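Verker wrinkle release spray, 2 bottles in: is it worth it?

Posted Oct 30, 2024

I don't iron. I own an iron, it lives on a shelf above the washer, and it comes down when there's a wedding. So I'm the person the Verker spray is aimed at, and I should say up front that I bought it expecting to be annoyed. I've tried three other sprays over the years and every one of them turned out to be scented water with a nice label.

The Verker has 1,654 reviews on the Sidside store page and most of them are glowing. I read a lot of those before ordering. A good number say it smells great, which tells me nothing, and a fair number were written by people who say they haven't used it yet but shipping was fast. Once you skip those, the useful ones are much more mixed.

What you're supposed to do is simple. Lay the garment flat, mist it until it's slightly damp, pull the fabric by the hem and the seams, smooth it with your hands, and leave it alone until it dries. The label says a few minutes. On thin fabric in a warm room, fine. On anything with a lining or a double layer it took more like half an hour, and during that time you can't fold it, wear it or put anything on top of it. The label is quiet about that.

I did all my testing on the bed, because I don't have a table big enough for anything longer than a T-shirt. A bed is soft, so you don't get the resistance you'd get from an ironing board, and you end up tugging more than pressing. If you have a big firm surface you may do better than I did.

T-shirts came out well. Cotton jersey has enough give that a bit of water and some pulling does most of the work, and I'll come back to that point. Pillowcases were okay. Linen was a waste of spray. I soaked one linen shirt twice and it looked like a slightly softer version of the same crumpled shirt.

Smooth, slippery fabric is where I had the most hope, because I hate ironing it and I'm always scared of leaving a shiny mark. It's also where the spray is the most uneven. Long, shallow ripples go away with very little effort. Bunched, puckered creases, the kind you get where fabric has been gathered up or squashed in a drawer, are another matter. They need two or three rounds, and you have to hold the fabric taut from both sides while you work.
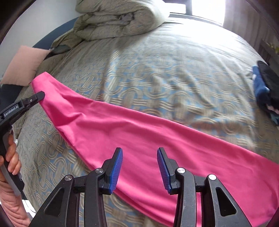

Demissie wrote in to disagree with me on this: the trick with slippery fabric is to start at the widest part and work toward the narrow end, and to do the underneath layer first, otherwise you smooth the top and the creases below push straight back through. Demissie also thinks I use far too much spray and that a light mist from arm's length would have saved me half a bottle.

I tried it that way on a lined skirt. Doing the under layer first does help, I'll admit that. The light mist did not. On the lined skirt it dried before I'd finished pulling and I had to start over, so I've gone back to my heavier hand for anything with two layers and kept the light mist for shirts.

Now the part that bothered me. I filled an empty spray bottle with plain tap water and did the same thing to two T-shirts from the same wash, one with Verker and one with water. I mixed them up while they were drying and could not tell you which was which. On the slippery stuff there was a small difference in favor of the Verker – the fabric felt easier to slide flat under my hands – but I wouldn't bet money on anyone else noticing once it was on a hanger.

I also borrowed the Lastavex hand steamer that my sister swears by. It's a pain to fill and it spits if you tilt it, but on puckered creases it beat the spray every time. It costs a lot more up front. If you have a closet full of dresses I'd look at a steamer first.

A few smaller complaints. The trigger on my first bottle started dripping at about the halfway point and left round damp spots, which dried clean on cotton and left a faint ring on one dark blouse. The second bottle has been fine so far. The scent is strong for the first hour and it does get into your bedding if you work on the bed like I do, so put a towel down. The cap is loose enough that I wouldn't pack it in a suitcase without a bag around it, which is a shame, because travel is the best use for it.

Would I buy a third? Maybe the small size, for hotel rooms. At home I'm sticking with the water bottle for T-shirts and hanging the rest up in the bathroom while I shower. If it's on sale and you like the smell, you won't be upset. I'd test it on an inside seam before you let it near anything dark.

Rating: 2 and a half out of 5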